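Talk notes, small parts storage, 10 February 2021
Slot after the coffee break. Keep the pace slow, people will be writing things down.

## Opening

Say hello, say name (Tiina Oksanen), say what I do: I run the parts room at Robichaud. We fix sewing machines and knitting machines. Most of what goes missing on a repair bench is smaller than a fingernail.

Ask for a show of hands: who has a jar of mixed screws at home? Wait for the hands. Then: who has ever found the right screw in it?

Last June we emptied every jar, tin and envelope in the room and counted what was in them. We had 993 loose parts with no label. Of those, 187 fit machines we no longer repair. Those went to the Unine repair school. The rest needed a place to live.

## What we tried first

- Tackle boxes. Fine until you tip one over with the lid open. Parts also slide under the dividers if the dividers don't reach the floor.
- Zip bags on a peg rail. Cheap and easy to label. Slow to put things back in, so people didn't.
- Deep bins, the Skurton kind that hang on the wall. Good for belts and pedals. Bad for set screws, which all sink to one corner.

(Don't spend long on the bins. Someone from Skurton may be in the room and the bins are fine for big parts.)

## What we use now

Small drawer cabinets with divided drawers. The one thing I look for is walls you can see through, even if the plastic is tinted. You look before you open. With solid drawers we were pulling three to find one washer. 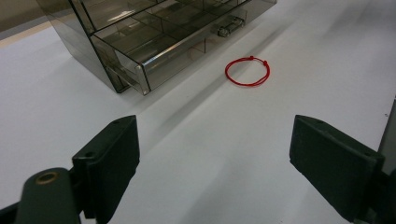 *Smoky-gray organizer with the bottom drawer pulled partway out. The drawer is split into small compartments.*

Points to make while the slide is up:

The dividers make a grid. One part per compartment, always. If a compartment is empty it stays empty until that part comes back in stock. Do not let anyone park a spare bobbin case in it "for now."

Tinted plastic is harder to read through than clear. We put a strip of white card at the back of each drawer and that helped a lot with dark screws. Clear plastic shows scratches sooner, so take your pick.

Drawer stops. Check for them before you buy. Pull a drawer out with one finger and see if it holds. If it doesn't, the first person in a hurry will have it on the floor.

## Labels

Write the part number first and the name second. Names drift. We had the same spring under 2 names for years.

Labels go on the front of the drawer, plus a small map of the compartments taped inside the lid of the order book. Pencil for the map. It will change.

Graris label tape peels off smooth plastic in our room in the winter. Wipe the drawer front with alcohol first and press for a slow count of ten. Paper labels under clear tape also work.

## Putting things back

This part gets the most questions, so leave time.

We have a return dish on each bench. Loose parts go in the dish during a job. At the end of the day each person sorts their own dish into the drawers. It takes 3 minutes if you do it daily. On Mondays I check the dishes, and anything left over gets asked about out loud.

## Questions

Likely ones: cost, static, how to store needles (in their own packets, standing up, sorted by system and then by size). If asked about magnets, say we keep them away from the drawers and use them only for sweeping the floor.

Handout is on the table by the door.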